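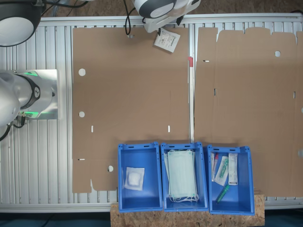

Two box blanks laid out flat, the way I like to look them over before any folding gets done.

Flat boxes, and what I've learned about keeping them

August 18, 2022

I sell jam and the odd jar of pickles out of my garage, so I go through a lot of cardboard. A few of you asked how I store it all without the place turning into a recycling center (it was close for a while!), so I'm putting my habits in one place.

Buy flat, store flat. I used to lean my bundles against the wall behind the freezer and by September every sheet had a belly in it. Now they lie on a shelf, 25 to a stack, with an old cutting board on top. A bowed blank folds crooked and you'll fight it the whole way.

Keep them off the concrete. My garage floor sweats in summer and cardboard drinks that right up. Two scrap boards under the stack is plenty. If a box has gone soft I don't ship in it, I use it under tomato plants.

Pre-bend your creases. Fold each one all the way over once, run your thumb along it, open it up again. Then put the box together. I do a batch while the kettle is on and it saves me so much grumbling later, especially with tabs and slots. If a tab won't go in, don't shove it! Rub the edge with a bit of candle wax and try again.

Tape. I was a cheap tape person for years. I switched to the paper kind from Wallner, the wide roll, and I'm not going back. Press it down with the back of a spoon, particularly in cold weather. One strip down the middle seam and one across each end, so it makes a big letter H.

Knives: snap off a fresh blade way before you think you need to. A dull one tears the brown paper layer and leaves fuzz everywhere. I cut against a steel ruler on the old Kirkeck workbench my neighbor was throwing out, with a scrap sheet underneath so I don't score the top.

For padding I save the brown paper from grocery bags and crumple it loosely. Jars get a strip of corrugated wrapped around them too, ribs on the inside, held with string.

Oh, and write the size on the edge of the stack in fat marker, where you can read it from the door. I still forget this one about half the time and end up pulling out the wrong bundle.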